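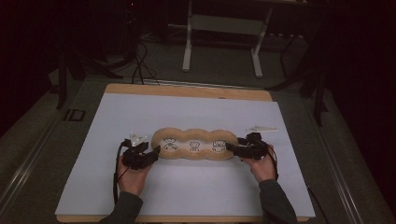

*The three-lobed foam one, on the white board.*

**Pluken foam block – 3 months in**

Quick one, lunch break nearly over. Bought this from the Prirkix shop in September, the long one with three bulges and a cartoon in each. Light brown, paler strip down the middle. Looks a bit like a bath sponge. Isn't one, don't try it.

Good stuff first. Squashes nicely, comes back to shape. Weighs nothing. Drawings are sweet, simple black lines, little round face in the middle and a figure either side. My youngest says the left one is waving, my other half says it's a big hat. Still argued over at teatime.

Less good. The surface is slightly porous so it holds onto crumbs and fluff, needs a going over with a damp cloth every week or so. Mine also smelt of glue for the first few days, left it by an open window and that sorted it. Lettering on the bag was peeling when it arived, not fussed.

Had the Dunstan version before. Firmer, dearer, and the print rubbed off one corner in no time. Pluken's print has held up so far, touch wood.

Delivery slow. Order 386 if anyone from the shop reads this, you still owe me the spare bag. Rawiri Pirihi on the help desk was lovely about it but no bag yet.

Would buy again, proably the plain one without faces for my desk. Four out of five.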